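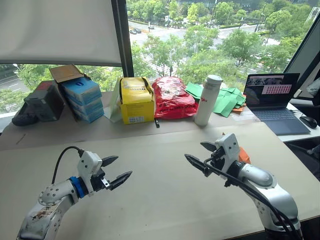
Sunday, evening

The second draft of the novel was completed at 9:20 this evening and stands at 59 chapters. The final chapter remains shorter than the others and will be reviewed separately. No further changes to the opening are planned before the manuscript goes to Evance.

Stefaniia Sydorenko returned her notes on the middle section by mail. She approves of the scene at the ferry landing, in which Captain Hordiienko first admits that he knew the widow under her maiden name. She does not approve of his apology in the following chapter, which she considers to have come too early. The point is accepted. The apology will be moved to the night of the storm, and the quarrel over the letters will take its former place.

Her second objection concerns the villain. Prorkley is at present exposed by a bank clerk who appears on one page only. It was proposed that the widow find the ledger herself – she has, after all, had the key to the desk since the funeral. This change affects four chapters and requires that the clerk be removed entirely. I regret the loss of him. He had a good line concerning umbrellas.

The matter of the title is still open. The publisher prefers "The Harbor at Skanel." I continue to prefer "What the Captain Kept," and have said so in writing. Valentyna Kobzar was consulted by telephone and declined to take a side, although she observed that readers of romantic suspense like to know where they are going.

Word was also received regarding the spring printing. The first run is set at 2125 copies, of which 80 are reserved for reviewers. The previous book had 200 fewer. Proofs are expected in November, and the dedication must be supplied before then.

Work for tomorrow: the ledger scene, in full. The love scene in the lighthouse is to be left alone until Stefaniia has seen it again. The tide is wrong in chapter 12 and must be corrected, as the captain could not have brought the boat in at that hour.

Retired at eleven. Rain.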